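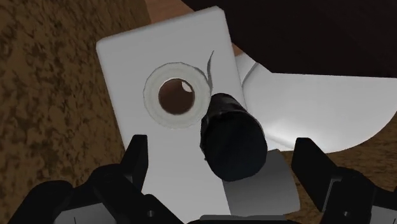
Simulation view from the Tirka test environment: the two-finger gripper with a white block and a black cylindrical part. Graphic: Gutirberg

Gutirberg informs customers about a gripper fault and stops Tirka release

CERKBRIDGE, 18 May 2018 – Gutirberg, maker of control software for robot arms, has stopped the delivery of the newest Tirka version after a fault was found in the function that closes the gripper. Under certain conditions the fingers continue to close after the stop command was given. No person was hurt, and no customer has reported damage to us.

The fault was discovered at our pilot customer Mathebula, where a Tirka arm sorts small parts into trays. An operator pressed the stop button on the screen and saw that the arm stood still but the fingers did not. The red emergency stop, which cuts the power directly, is not affected and worked as it should.

Our engineers then repeated the situation in simulation. They ran 500 grasps with objects placed close together and partly covering each other, and the late stop appeared in 20 of them. It happened only when the fingers touched two objects at almost the same moment. In this case the software was waiting for a second force reading and did not look at the stop command until the reading came.

"We tested the stop many times with one object on a free surface, and it was always correct," says Hannelore Heitmann, head of product safety at Gutirberg. "With crowded objects we tested too little. This was our mistake and I am sorry for the trouble it makes for our customers."

The faulty version is installed on 154 arms. All owners of these arms have received a letter with the serial numbers and the steps below.

What customers should do now

Please go back to the previous version of Tirka. The change takes 5 minutes and does not delete saved programs. Until this is done, please use only the red emergency stop and keep hands away from the fingers while the arm has power. Customers who cannot go back to the previous version should switch the arm off and call our service team.

A corrected version is being tested now. In it the stop command is read by a separate part of the software that does not wait for force readings. Nosipho Nkosi, who leads the simulation group, has added grasps with touching and overlapping objects to the tests that every new version must pass.

Gutirberg plans to deliver the corrected version in September. Mathebula has agreed to try it first, on one arm and with our engineer present.

Press contact
Yolandi Potgieter, Gutirberg, Cerkbridge
Technical questions from customers are answered by Bohdana Hnatiuk in the service team.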